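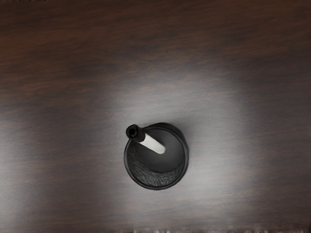 Yichen Jiang replied at 3:40 that the Clulov kit scores a placement on the marker's resting angle, so a marker leaning in the cup can still fail if the threshold is set too tight.

Ticket: Clulov sim kit, marker-in-cup task
Opened by: Xiaoqing Song
Status: waiting on customer

Evaluation gave 70 passes from 96 trials. We're on the trial licence and expected better from the default policy.

Tried so far: restarted the scorer, reloaded the cup model, set the angle limit to 40 degrees. No change.

Support asks for the scorer log and the colour settings file. Irkska build 3 only.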